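4. Evaluación del kit Esomard en tareas de ensartado

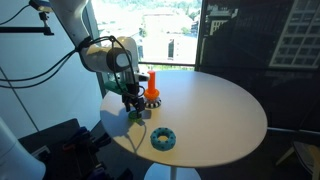
4.1. Alcance de la evaluación

El kit Esomard, distribuido por la empresa Grestau, se comercializa como un paquete de iniciación a la manipulación robótica para laboratorios docentes. Incluye el software de control, una biblioteca de tareas predefinidas y un servicio de asistencia remota durante el primer año de licencia. En la presente sección se examina exclusivamente la tarea de ensartado, por ser la que plantea mayores exigencias de alineación entre la pieza sujeta y el elemento receptor. Los aspectos relativos a la instalación se han tratado en la sección 3.

4.2. Procedimiento

La tarea consiste en recoger un anillo apoyado en la mesa, elevarlo y depositarlo sobre un vástago vertical (figura 4). Cada intento parte de una disposición distinta de las piezas, generada por el propio software, y concluye cuando el anillo descansa en la base del vástago o cuando se agota el tiempo asignado, fijado en 20 segundos. Se registraron 2.248 intentos, de los cuales 796 corresponden a la configuración de fábrica y el resto a la configuración ajustada por el equipo de Girkow conforme al manual del distribuidor.

Figura 4. Puesto de ensayo con el brazo robótico y la pinza de dos dedos situada sobre el anillo verde translúcido; a la derecha de la pinza, el vástago naranja. En primer término, el anillo turquesa.

4.3. Resultados y observaciones

Con la configuración de fábrica se contabilizaron 306 intentos fallidos. La mayor parte se produjo durante el descenso sobre el vástago y no en la fase de agarre, lo que apunta a un error acumulado en la estimación de la posición final de la pinza. El manual atribuye este comportamiento a una calibración insuficiente – explicación que los registros internos del software confirman solo en parte – y recomienda repetir el procedimiento al inicio de cada sesión. Los intentos realizados con la configuración ajustada se analizan por separado en la sección 5, junto con los obtenidos mediante el protocolo Rajan.

Conviene señalar que la biblioteca de tareas no distingue entre un anillo mal sujeto y un anillo caído durante el traslado. Ambos casos se anotan con el mismo código, circunstancia que obligó a revisar manualmente las grabaciones. Consultado el servicio de asistencia, Grestau indicó que la separación de códigos está prevista para la versión de diciembre.

La documentación del kit resulta adecuada para el personal técnico, aunque presupone conocimientos de cinemática que no cabe exigir al alumnado de primer curso. El asistente gráfico de programación suple esta carencia en las tareas sencillas; en el ensartado, en cambio, fue necesario editar directamente los parámetros de aproximación.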